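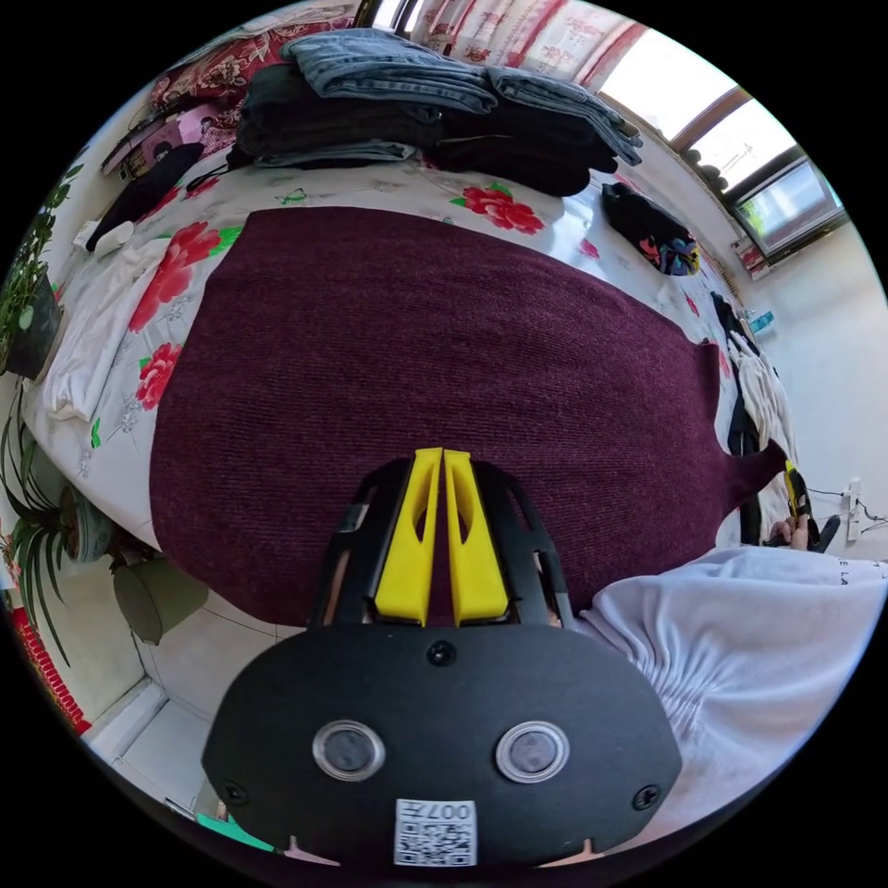
Company > About Skelance

Skelance builds and maintains automated folding and sorting lines for commercial laundries and garment return centers. The company is based in Prernau, in a former dye works, and has 14 employees. Our main product is Plilix, a two-arm cell that picks a textile from a bin, spreads it on a flat surface, folds it to a stored pattern and passes it to a stacker. A standard line has 2 cells and one shared control cabinet.

The company started as a service contractor. We repaired ironers, conveyors and sheet feeders at laundries in the region, and much of what we know about fabric handling comes from clearing jams. Feeders of that generation work well with flat linen of a known size. They do poorly with mixed goods: sweaters, towels with a curled hem, jeans inside a T-shirt. At every site we serviced, mixed goods went to a manual table at the end of the hall, and the table set the pace of the building.

Plilix was designed for that table. The first cell was installed at the Miettinen laundry, where it still runs on the day shift.

How folding is taught

A folding cell has to learn what a person does with both hands, including the parts that are hard to write down. Where to pinch a knit so that it lifts without stretching. When to let go of a corner. How far to drag a hem before the rest of the fabric follows. Our early attempts used fixed paths programmed by an engineer, and these failed as soon as an item landed in the bin at a new angle.

We now work from demonstrations. A person holds a gripper in each hand and handles the textile through the fingers of the tool, with no direct contact between hand and cloth. The hand-held tool has yellow fingers with long cutouts, and the same finger shape is fitted to the arms of the cell. Keeping the shape the same matters more than any other single choice we made, as a grasp that holds in the hand tool will usually hold on the cell.

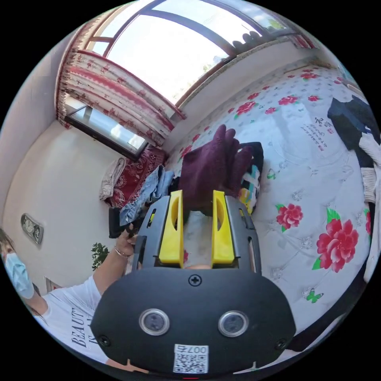
Grip force is the second variable. Fine knits mark easily and slide if held too lightly, so each textile class has its own force range, which is set during commissioning and then locked. Operators can change the class of an item from the panel. They cannot change the force limits. A change to the limits needs two signatures, one from the site and one from us.

Demonstrations are done on beds, tables and counters, with other clothing lying nearby. A cell trained only on a bare bench tends to treat a printed surface as part of the item. Patterned sheets are useful for this reason, and so are stacks of folded clothes within reach of the tool. The current library holds 1485 accepted demonstrations. A demonstration is accepted when a second person has reviewed it and marked the start and end of each grasp.

What changes at the site

Customers usually ask about throughput first. Their employees ask what happens to the folding table. We answer both in the same meeting, with the shift leads in the room.

In a typical installation the manual table stays, at a smaller size. The cell takes towels, T-shirts, blankets and trousers. People keep the items that need a decision: stains, open seams, missing buttons, anything with a care label that does not match the order. The job called "folder" on the old schedule becomes one of three:

Cell attendant. Loads bins, clears faults, swaps worn finger pads and signs the shift log. Training takes nine working days.

Inspector. Checks finished stacks against the order and pulls items for repair or rewash.

Demonstrator. Records new handling patterns with the hand-held tools when the site takes on a textile the cell has not handled. This is part-time work, and at most sites it rotates among people who used to fold full-time.

The physical load changes too. Folding by hand means standing in one place with the arms forward and the wrists turning. Attending a cell means more walking, more bin handling and more reading from a screen. Some people prefer it. Others have told us that the old table was quieter and that they could talk while they worked. Noise at the attendant position is now measured before and after each installation, and we have moved the vacuum pump outside the cell housing as a result.
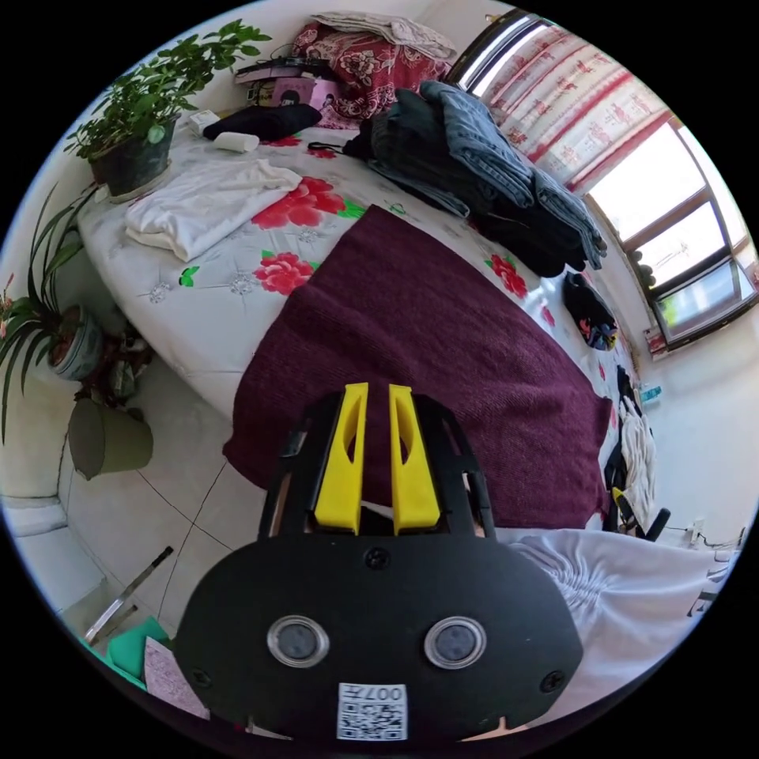

Three conditions are written into every contract. The customer gives its employees the new work descriptions before the order is signed. The manual table stays in full operation for the first eight weeks. Individual output figures are not exported from the cell - the log records faults and item classes, and it has no field for a person's name.

The third condition has cost us orders. It has been in the contract since the Miettinen installation and will remain there.

Limits of the cell

Plilix does not handle items with loose straps longer than the item itself, anything heavier than a double blanket, or goods that arrive knotted together. It is slower than a trained folder on a single familiar item such as a hand towel. Its advantage is that it holds the same rate on mixed goods over a full shift. In the last acceptance run it completed over 666 mixed items before the first fault that needed an attendant. The fault was a drawstring in the stacker.

Black textiles on a dark surface were a known weakness in the first version. The spreading surface is now light gray, and the cell asks for help if it cannot find two edges.

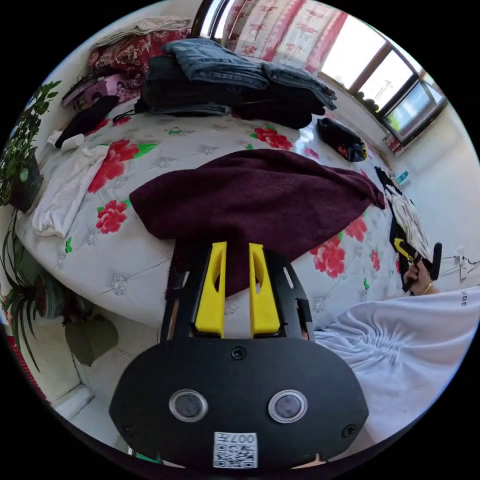 Do demonstrators need a background in robotics?

Experience with textiles is what we look for, and the tool itself can be learned in a morning. Most of our demonstrators came from laundries or alteration shops. They are paid by the hour, with review time counted as working time, and they are not paid by the number of recordings.

Structure and management

Siiri Pelkonen is managing director and holds final responsibility for cell safety. She joined as a service technician in the contracting years and still takes part in the January maintenance round, when all installed lines are opened, cleaned and recalibrated. Engineering, field service and demonstration are separate groups of similar size. Field service can stop the release of a software version, and has done so twice, both times over restart behavior after a bin change.

Finger pads, brackets and bin frames are made in Prernau. Arms and control cabinets are bought in. Spare parts are kept for all versions of the cell, including the first one.

Visits

The Prernau hall can be visited by appointment. A line is normally running from 9 a.m. until 3 p.m. Visitors may bring their own textiles for a trial, washed and dry, up to one standard bin. Closed shoes are required in the hall, and long scarves have to be left at the front desk.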